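Frequently Asked Questions
Pavau Walkers: the beginner walking group

Welcome, and thank you for stopping by! We get a lot of the same questions from folks who are thinking about joining us, so Yao-tsung Kan (who started the group and still leads most of the early walks) sat down with a pot of tea and answered them all in one place. If yours isn't covered, please write to us. We really do read everything, though it may take us a few days in the busy part of spring.

We walk on paved paths with grass alongside, and we go out under gray skies as happily as blue ones.

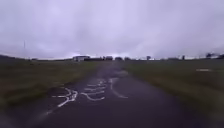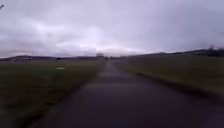
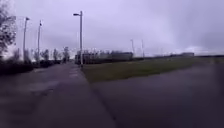
Do I need to be fit to join?

Not at all. Plenty of our regulars came to us after a long stretch of sitting, whether from a desk job, an operation, a new baby, or just one of those winters that gets away from you. If you can walk to the end of your street and back without needing a long rest, you can manage our short walk, and we'll be glad to have you. If you've had heart trouble, a recent fall, or anything else that worries you, have a word with your doctor first and then let the leader know when you arrive. You don't have to tell the whole group.

How long are the walks?

The short walk takes 45 minutes, including a pause at the halfway point for people to catch their breath and finish whatever story they were in the middle of. The long walk is closer to an hour and a half and goes out as far as the Tuncer footbridge before turning back. You're welcome to start on the long one and peel off early, so long as you tell somebody you're going. We once spent a good while looking for a gentleman who had gone home for lunch.

What time do you start?

We gather at 9:30 in the morning by the side door of the Plirkano community hall and set off at 9:45. In July and August we move everything an hour earlier to get ahead of the heat. If you're running late, call the leader's number on the sign-up message and we'll tell you where to catch up with us.

How fast do you go?

Slow enough to talk. That's the only rule Yao-tsung has ever made about pace, and it works better than any watch. If you can chat in full sentences, you're fine. If you can only manage a word or two between breaths, drop back a little and somebody will drop back with you. We always have one leader at the front and another at the very back, so you can't be left behind even if you stop to tie both shoes and admire a dog.

What should I wear on my feet?

Any comfortable shoe with a decent grip and a bit of room at the toes. You don't need hiking boots for paved paths, and stiff new boots have probably caused more blisters in our group than everything else put together! Running shoes are just fine. Wear the socks you plan to walk in when you try shoes on, and shop in the afternoon if you can, when your feet have spread a little.

Do you walk in the rain?

Yes, unless it's truly coming down in sheets. A light waterproof jacket with a hood is worth having (umbrellas get tiresome in the wind and have a way of poking the person beside you). We do call things off for ice, lightning, and high winds. If we cancel, a text goes out by 8:00 that morning. No text means we're going.

A few things we've learned about wet days over the years: painted markings can be slicker than the pavement around them, and so can leaves, so shorten your step a little when you cross either one. Glasses wearers like a cap with a brim under the hood. And bring dry socks to leave in the car. You will thank yourself.

What should I bring?

Water, a phone, and any medicine you might need, such as an inhaler. A small snack is a good idea if you had breakfast early. Please leave heavy backpacks at home, as they throw off your balance when you're just getting started.

Can I bring my dog?

Yes, on the short walk, on a regular leash. We ask that you skip the retractable kind, since they're hard for other people to see and we do have some members who aren't too steady on their feet. Bring bags, please, and then bring a couple more.

What about kids and strollers?

Both are welcome on the short walk. The long walk has a set of steps at the footbridge, so it isn't good for strollers. Children under 18 need to come with a grown-up who is responsible for them.

What does it cost?

The walks are free. There's a jar for coffee and cake afterward in the hall, and you can put in whatever you like or nothing at all.

Do I have to sign up?

Just once, before your first walk, so that we have an emergency contact for you. The form is short and you can fill it out on paper at the hall if you don't care for doing things online. After that you simply turn up.

What is the Plusura card I keep hearing about?

It's our little stamp card. You get a stamp for each walk, and when you reach 100 stamps you get a mug, and a round of applause that embarrasses nearly everybody. The name came from a member's crossword and we've never had the heart to change it. Cards are completely optional. If you lose yours, tell us how many stamps you think you had and we'll believe you.

How far have you all walked?

We kept a group tally last year, and between the first walk in March and the end of the season we covered 1,113 miles, adding everyone's miles together. We were pretty pleased with that! It's pinned up on the board by the coffee urn if you'd like to see how the months compare.

I'm shy. Will I know what to do?

Please come anyway. Tell the leader it's your first time and we'll pair you up with someone easy to talk to, or someone who is happy to walk along quietly, whichever suits you. Some of our members have been coming for years and hardly say a thing until the cake comes out.

Can I help lead a walk?

We'd love that. Come along on six or so walks first so you know the routes, then speak to Yao-tsung, who will walk the back of the group with you a couple of times before you take a turn on your own. First aid training is paid for by the group, and the next session is usually announced on the board and by text at the same time.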